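Before the arms touch a cup

The work on the Skirkon cell starts at a desk, with a mug of coffee and a monitor. Ravindra Mathur looks after the two-armed machine at Vunirach, a small firm that builds tableware handling equipment, and he spends the first hour of most mornings in a simulated room with white walls.

The real cell stands on the other side of a glass partition. It has two arms, two jointed hands and a binder of service notes that runs to 460 pages. Mathur knows the finger section best. Finger joints drift, he says, and a drift too small to see will still put a fingertip in the wrong place.

So he checks the joints in order. Each finger is driven to its stop and back while a program called Lumix logs the position. The full check has 104 steps. If a reading is off, he opens the knuckle cover, looks at the tendon, sets the tension and runs that finger again. A replacement tendon takes him most of an afternoon.

In February the right index finger failed the check three mornings in a row. Mathur changed the tendon twice before he found the trouble in a connector at the wrist – a pin had backed out by less than a millimeter. He now checks that connector first.

Once the readings are clean, he loads them into the simulator and moves the hands among cups on a virtual table. He goes slowly, stops often and looks at the fingertips from several sides.
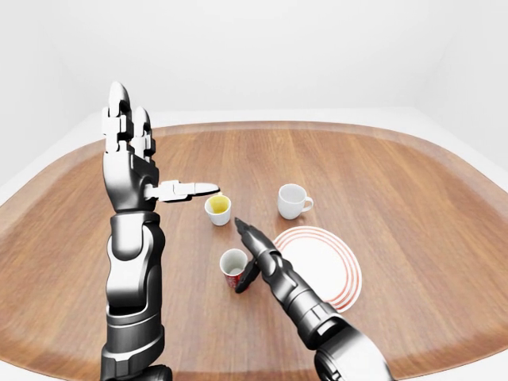

Both hands near the cups in the simulator. The right index finger points in between the yellow-filled cup and the red-and-white one.

"I want to find the bad reach on the screen," Mathur says. "A broken cup in the cell means sweeping, and then it means checking the fingers for chips."

The last job is the handover sheet for Akande, the contractor that runs the cell in the evening. Mathur writes down the joints he adjusted, the offsets he changed and anything he wants left alone. The sheet is clipped to the cell door by four o'clock, and the key goes back on its hook.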